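### 5. Preparing and cleaning the work surface

Do this section before you unpack the Dollex drawer inserts. The same steps apply to desks, counters and shelf boards finished in pale gray or white.

**You will need**

- two soft cloths, one for washing and one for drying
- a bowl of lukewarm water
- mild dish soap

**Steps**

1. Take everything off the surface, including mats and cable clips.
2. Brush crumbs and grit into your hand or a dustpan. Grit left under a cloth will scratch.
3. Add a few drops of soap to the water. Wring the cloth out well — it should be damp, not dripping.
4. Wipe in straight, overlapping passes from the back edge to the front.
5. Go over the surface again with clean water to lift the soap.
6. Dry with the second cloth and leave the surface clear for 13 minutes.

Once it is dry, check the finish from close above. Pale finishes shift in tone with the light, and a soft shadow is easy to mistake for a stain. Move your head or the lamp. If the dark patch moves too, leave it alone.

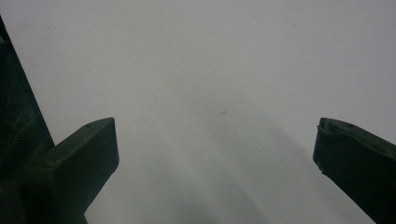

*Fig. 5. Plain pale surface, seen from close above. The darker band toward the bottom is shadow.*

If a mark stays in the same place, hold a damp cloth on it for 5 minutes and wipe again. Repeat once if needed. Marks that remain after the second try are usually in the finish itself; see the section on repairs.

**Caution:** Do not use scouring powder, steel wool or bleach. They dull the finish, and the dull spot cannot be polished out.

**Note:** Felt pads may go on as soon as the surface is dry. Adhesive feet need a full night — if they lift at the corners, peel them off, clean the spot and start over with new ones. Replacement feet are listed under part number 1127.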